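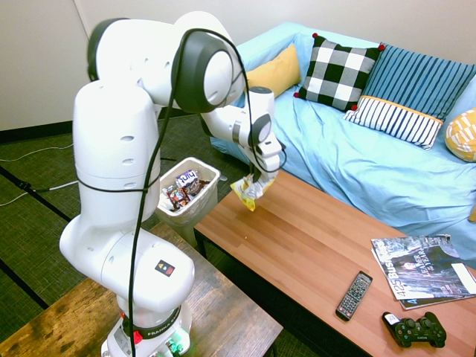 According to Sinan Sezer, the log flume at Gesmont was "never built to frighten anyone", and the slow first half of the ride was meant for looking at the gardens. The ride, known as Penry Falls, is a log flume at Gesmont amusement park. It replaced an older boat ride on the same site and is the longest water ride in the park.

Layout

The channel is 708 metres long and has two drops. Boats leave the station on a turntable, pass behind the boating lake and enter a covered section with painted rock walls. The first lift follows, with a short drop back into the trees. The second lift is steeper and leads to the main drop of 27 metres, which ends in a splash pool beside the footbridge. Riders sit in single file, with a lap bar for each seat.

The ride can carry 1134 people an hour when all boats are in use, although fewer are run outside the school holidays.

History

The park ordered the flume from Ostberg to replace the Stuneck Boats, whose concrete channel had begun to leak. Part of the old channel was kept – the bend nearest the lake still follows its line. The new ride opened to the public on Jun 27, 2019, after a short run of preview days for season ticket holders. The lap bars were fitted before the second season, and the queue was moved to the shaded side of the station at the same time.

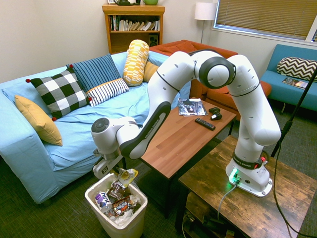
Does the flume run in the rain? It stays open in light and heavy rain, and closes only for lightning or strong wind.

Operation

The flume closes each winter, when the channel is drained and the boats are taken to the workshop. The pumps are started again a week before the park opens. Water is filtered and reused, with losses from splashing made up from the lake.

The minimum height is 83 centimetres with an adult. Loose bags are left on a rack at the station – there is no charge.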